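Etutari Two-Finger Handheld Gripper
Sold by Bretarix - workshop and teaching range

In stock. Usually leaves us next working day.

Quick summary
- Hand-held gripper tool with camera mount
- Two block fingers, swappable in pairs
- For recording pick and place chores by hand, then training an arm on them
- No arm included. No software licence included

What it's for

You hold it, you do the job, it records. Tidying, sorting, putting small parts in trays, clearing a bench. The recordings go off to whatever you train with. Plenty of customers start here before they spend real money on an arm, and we think that's the right order.

Can it do my chores yet?

The question we get most, so a straight answer. Some of them. Slowly.

So-ying Man on our bench team has been running the same short list of jobs since May, with an arm fitted with the same fingers as this tool. Her notes, tidied up a bit:

Small objects into an open tray - good. Balls, blocks, bottle tops. Of 251 tries in the last batch, 13 went wrong, most of them drops at the rim. Wouldn't leave it alone overnight but it's close.

Sorting by colour - good under decent light. Poor in the evening unless you record in the evening too.

Wiping a surface - so so. Pushes the dirt about. Fine on a flat worktop, hopeless around taps.

Folding - no. Tea towels sometimes. Shirts no. Please stop asking about fitted sheets.

Loading a dishwasher - no. Plates maybe, if the rack is empty and all the plates match. Cutlery no.

Stocking a parts shelf - yes if the boxes are the same size. Mixed boxes needs a lot more recording then most people expect.

Shop floor is ahead of the house, basically. A shop floor stays put. A kitchen moves every time someone makes toast.

How much recording do I need?

Depends on the job. For the tray work we used 3,000 recordings, done by 4 people over several weeks. You'll see something useful well before that, but it gets stubborn with odd starting positions and that's where the extra goes. Vary things. Move the tray. Turn it round. Put the object on the wrong side of it.

Clear trays deserve a mention. People avoid them and then wonder why the arm hits the side in real use. Thin see-through walls are hard to pick out on camera, espcially on a pale table, so record with them from the start. Same goes for shiny bottoms and ribbed ones.

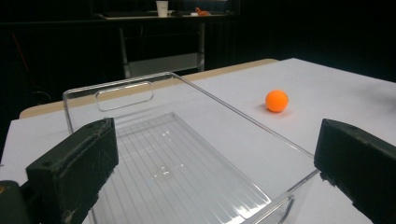

Round things roll, too. Close on the middle of the ball, both fingers level, and don't squeeze until you're down. Closing too high shoots it off the table. Taha Kettani wrote a one page sheet on this and we put a copy in each box.

Finger wear

Fingers will scuff. Cosmetic mostly. Change them when the gripping faces go smooth or the edges start catching on soft things. Always swap both together, or one side grips harder and your recordings go funny. Tighten screws by hand only.

In the box
Gripper tool with fingers fitted
Spare finger pair
Camera mount and screws
Hex key
Taha's sheet

Not in the box
Camera, cable, tray, table, arm

Fits
Filali bench arms, with the adaptor plate (sold separately). Zestomden arms, older flange only. If yours has the newer flange, wait - plate is being drawn up now, no date.

Questions from customers

Can children use it?
In a classroom with an adult, yes. Watch fingers near the hinge.

Will it pick up a mug?
By the rim or handle, empty. Full mug, not something we'd try over a carpet.

Is it waterproof?
No. Damp cloth only.

Do you hire them out?
Two week hire, deposit needed. Email and ask, the hire page is out of date.

My arm does the job on your table but not on mine. Why?
Light and height, nearly always. Match the table height first, then record a small batch in your own room and add it in.

Returns
Unused, in the box, with the spare fingers still sealed. Used fingers can't come back.

Page updated 17 December 2024. Bench results get changed when So-ying has new ones, dishwasher is next.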